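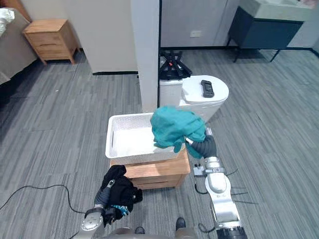 4.2 Prize money and the length of a season

Most semi-professional players in our sample did not live on prize money. We followed 200 players in the Bamanora league from April to the end of the season and asked each of them to report income by source. The league pays out after every event, and the sums are small once a team has split them. Rent, food and travel came first, and many players shared rooms near the venue in Situdstead to keep costs down. Daily life in such rooms is plain: a light wooden nightstand with a white basket on top, as in Figure 1, is typical of the furniture we have in mind when we speak of basic housing. We treated housing paid for by a team as income and valued it at the local rate.

Players on the Ilitz and Mokoena rosters had fixed monthly pay. The others were paid per event, or not at all. Among those without fixed pay, the middle player earned 1,000 dollars over the season, and most of that came from two events. Streaming brought in less than we had expected. Only 12 players made more from streaming than from prizes – all of them had been active for at least three seasons. 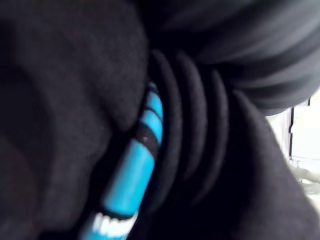 The gap between the two groups grew as the season went on. Players without fixed pay entered fewer events after the midseason break, and more than 20 left the league before the final. We do not know how many of them moved to another title. Those who stayed reported longer practice hours, but the link between hours and income was weak in both groups.

Figure 3. Shared player housing, bedroom.
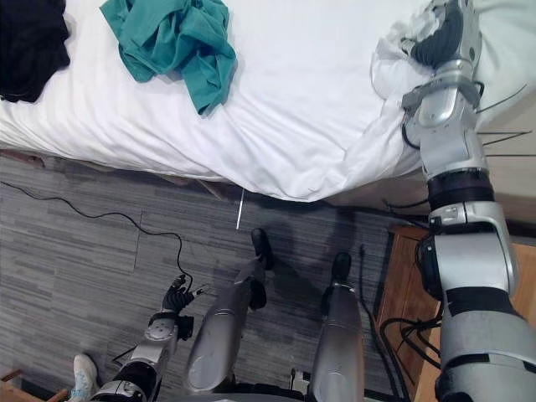

4.3 Limits of the data

All income was self-reported. We checked prize payments against the league's public records and found few errors, but coaching fees and gifts from viewers could not be checked in the same way. The results cover one league and one season – they should not be read as a picture of the whole field.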